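Plisero Laundry Set: README

Plisero is a collection of still pictures and short written notes about clothes on beds, taken at the point where they get sorted and folded. It was put together by a small group at Drulalgate for work on telling soft things apart: one garment from another, and a garment from the bedding underneath it. This file covers what is in the set, how the notes are laid out and where the known faults are.

Contents

The set holds 1,506 pictures from 72 folding sessions. Each session has its own folder with the pictures, a notes file in plain text and a short list of the garments that were on the bed. Folder names begin with the room code and end with the session number. Room codes do not identify a household.

Most of the garments are everyday winter wear: fleeces, jumpers, pyjamas, socks, school trousers. There are also towels and pillowcases. Coats and anything on a hanger were left out. Sessions ran from October to March, so summer clothes are thin on the ground, and a later release may put that right.

Bedding

The bed was left made up, or nearly so, and nobody was asked to smooth it first. Sheets and duvet covers come plain, striped and printed. Bedding has its own entry at the top of each notes file, with main colour, pattern if any, and whether the cloth lies flat or rumpled. Printed bedding is marked with the word "print" so it can be searched for. Leaf and flower prints are the commonest kind.

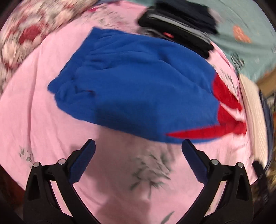 Fleece on fleece: royal blue over red, on a rumpled pink sheet with a leafy print.

Overlapping garments of the same cloth are tagged "same-cloth". Where the colours differ, as with the blue and the red, the border between the two is usually easy to follow, though a narrow strip showing in a crease can be missed. We mark such strips as part of the garment they belong to if that can be told, and as "unsure" if it can't. Please don't treat "unsure" as a garment class.

Notes format

One line per garment, fields split by semicolons:

colour; cloth; type; state; under or over

Type may be left blank. A bunched fleece could be a jacket, a top or a small blanket, and the people writing the notes were told to leave the field empty if they couldn't tell. State is one of flat, bunched, part-folded or folded. The last field gives the line number of whatever the garment touches. Colours use common names, and shades are written out ("royal blue", "bottle green") only where two items of the same basic colour share a bed.

Splits

The training part has 1,000 pictures. The remainder is for checking and testing. No session is shared between parts, but some bedding is, as the same sheets come round again after washing.

Known faults

Cloth type was judged by eye. Fleece and brushed cotton were mixed up in roughly 20 entries, and those found have been corrected. Red items in poor light were sometimes noted as brown. Soft focus is common near the borders of a picture and was not a reason for removal.

Older copies, shared under the working name Cuvix, use commas between fields and have no bedding entry. The Agarwal conversion script reads both kinds but drops the last field from the old one.

Changes

January: bedding entries added, "same-cloth" tag added, duplicate pictures removed.
March: semicolons in place of commas, room codes shortened.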